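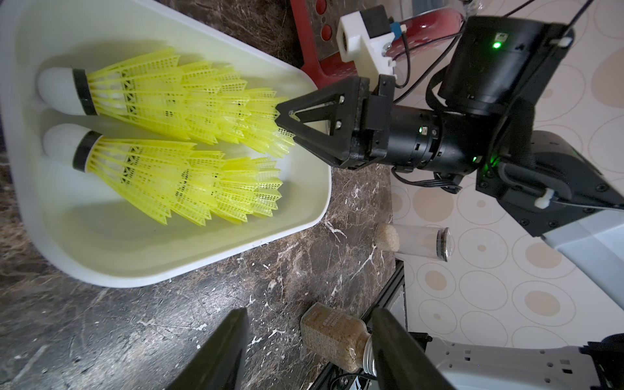 Blog > Robots > Arm troubles

My right arm (the robot one, mine is fine) has been letting go at the wrong time all week, and last night I finally found out why! The job is simple: two stacks of yellow nylon shuttlecocks, into the white tray, side by side. The gripper comes in from the right and takes the stack by the skirt end, and those jagged overlapping rims give the fingers very little to close on. So I blamed the skirts. I dropped the closing force, raised it again, swore at it a bit, and still got error 454 in the Drerkeo log whenever the wrist turned.

Then Shuk-fan Chu came over, read the log for a minute and asked which way my cable loop moved. Ugh. At a certain wrist angle it was pulling on the gripper connector, the motor lost power for an instant and the fingers went slack. Green lights back on before I ever looked up!

I've re-routed the cable with more slack and capped the wrist speed at 100 in the settings. The part that bugs me is safety, though — a limp gripper holding nylon is funny, a limp gripper holding a glass jar over my foot isn't. Sirow, the other arm, gets its cable checked tonight.

Last updated: Saturday, December 19, 2020

This blog uses cookies. By reading on you accept them.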